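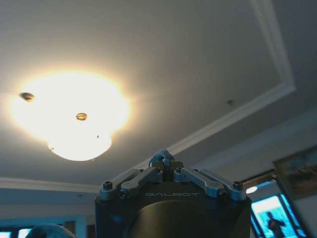
How to Trace a Dead Circuit With a Wiring Diagram

If you have ever unfolded a wiring diagram, looked at it for a minute and folded it right back up again, you are in good company. I did that for years with my old Pelen utility trailer, and I only learned to read the thing because the left tail light quit on me in May and I was too stubborn to pay somebody to fix it. It takes a bit of patience (and a table big enough to spread the page out on), but you can do it!

Start by finding the legend. On the Pelen sheet it's tucked into the bottom corner in tiny print, and on the Amar sheets it gets a page of its own. Look up the color codes first. Two letters with a slash between them usually mean a main color and a stripe, so BR/W is a brown wire with a white stripe. Write the ones you need on a scrap of paper and keep it next to you.

Next, find the part that isn't working and put your finger on it. Follow the line back toward the battery, one connector at a time. Where two lines cross with a dot, they're joined. Where they cross without a dot, they just pass each other by - I once lost a whole evening to that one. Go over your route with a highlighter, and do it on a copy, please, so the original stays clean for next time.

Now go out to the trailer with your meter. Disconnect the battery before you check for continuity, and unplug the connector at each end of the wire you're testing. Touch one probe to each end. A good wire reads close to zero ohms. My Mbeki meter has a 2000 ohm range and I leave it there for this kind of job, because all I want to know is whether the path is open or closed.

If the wire is good, move on to the next one back. Mine had 6 connectors between the lamp and the fuse box, and the trouble was in the fourth, green and crusty as could be. I cleaned it with a small brush, put on a dab of dielectric grease and pushed it back together until it clicked.

Reconnect the battery and try the light. If it's still dark, check the ground wire next, right down to the bolt where it meets the bare metal of the chassis. Paint or rust under that ring terminal will stop you cold, so sand the spot until it shines and tighten it back down.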